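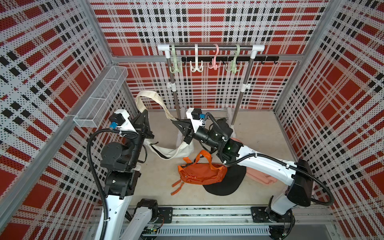 Home | News | Eating Out | What's On | Letters | Contact

Lokurano says its new menu is cheaper. Bring a calculator

Lokurano, the grill and noodle restaurant on the Jokivville ring road, has scrapped its old menu and replaced it with what it calls "simpler, fairer pricing". Having sat down with both versions, we are not convinced that either word fits.

The old menu ran to 72 dishes. The new one, which came in during May, has 14 mains and a page of extras. Most of the headline prices have dropped, and the banner over the car park makes a good deal of this. What the banner leaves out is that rice, once included with every main, is now on the extras page. So is the side salad. So is the dipping sauce that used to arrive with the dumplings whether you wanted it or not.

A regular order of grilled chicken with rice and salad now costs more than it did in April. The dumplings come out slightly cheaper, provided you eat them dry.

Karlijn Wouters, who manages the restaurant, said customers had asked for more choice over what went on their plate. "A lot of rice was going in the bin," she said. "People can now pay for what they want and leave what they don't."

Asked how many customers had complained about free rice, she said the feedback had been "mostly verbal".

The loyalty scheme has changed too. Under the old card, a tenth meal was free. The new one works through an app supplied by a firm called Sullell and gives points instead of stamps. A free main needs 70 points, and a point is earned on each visit where the bill passes a minimum that the restaurant says "may vary by day". We asked what it was on the afternoon we called in. The person at the till had to go and check.

Old cards will be honoured for 2 months. After that any stamps are lost, including on cards that are one short.

There is also the matter of the birthday meal. It is still advertised as free on the window, but the app's terms now describe it as a free starter with the purchase of two mains. Wouters said the window sign was "due to be updated".

Annatjie Joubert has eaten at Lokurano most weeks since it opened and had eight stamps on her card when the change was announced. She has since been trying the lunch counter at Chiu, across the roundabout, where the menu is shorter still and the rice comes in the same bowl as everything else.

"I don't mind them putting prices up," Joubert said. "Everything's gone up. I mind being told it's gone down."

Lokurano has promised a review of the menu after the summer, with customer comments taken into account. It did not say who would carry out the review or whether the results would be published. A similar promise was made when the lunch buffet closed, and we are still waiting to read that one.

The kitchen, for what it's worth, is as good as it was. The grilled aubergine has survived the cull and is well worth ordering. It comes without bread.

Recent items
Chiu extends lunch hours until 4pm
Ring road roundabout: more cones, no date
Where to find a proper pie in Jokivville
Letters: service charges and who gets them
Market café to lose its outdoor tables

Contact the newsdesk | Corrections | Copyright Jokivville Eating Out pages, all rights reserved | Back to top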